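Giving up the second car

Posted Aug 23, 2026

We sold the second car in the spring and I said I would write up how it went once we had a few months behind us. The short version is that we are still a one-car household and I don't expect that to change before winter.

The car was a hatchback with a bad clutch. The shop in Noltwood wanted $2594 to fix it, and the car was worth a little more than that on a good day. I had been driving it to work and back, 14 miles total, and to the grocery store. It sat in the driveway the rest of the time. We paid insurance on it every month and had put tires on it the year before, which still annoys me.

I take the 30 bus now. It stops at the bottom of our hill and goes through Correia before it gets downtown. In the car the trip was short. On the bus it is nearly 69 minutes door to door if I count the walk, and I do count the walk. That was the part I thought would end the experiment. It hasn't so far. I read on the way in and mostly look out the window on the way home.

Groceries took longer to sort out. I used to do one big trip and fill the trunk. Now I stop at the Wedosik market two or three times a week and carry home what fits in a backpack. We waste less lettuce. We also run out of milk more, and I have had to learn which things are too heavy to buy on the same day. Cat litter gets its own trip, in the remaining car.
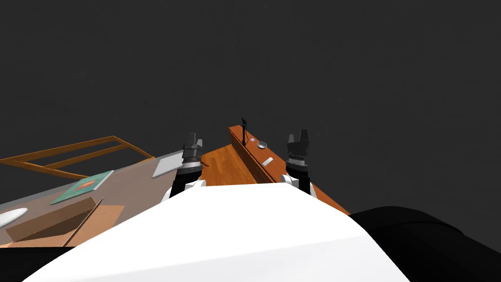

The driveway is the other change. With only one car on it there is room for a bench along the fence, and I wanted to paint the bench before the weather turns. I brought home a handful of paint cards and then spent two evenings going back and forth on them. I have settled on a dark charcoal gray like the backdrop in the picture, with white for the legs. The hardware store in Standora mixed me a quart of each. The first coat went on streaky and I will sand it back and try again.

The hard days are the ones when we both need the car. It has happened a handful of times since spring. Twice I moved a dentist appointment, and once I paid for a ride across town that cost more than I would like to say - still less than a month of insurance.

The bus schedule changes in September. They are dropping one of the early runs, and mine may be it. If so I will have to leave earlier or talk to work about starting later. I'll post again when I know.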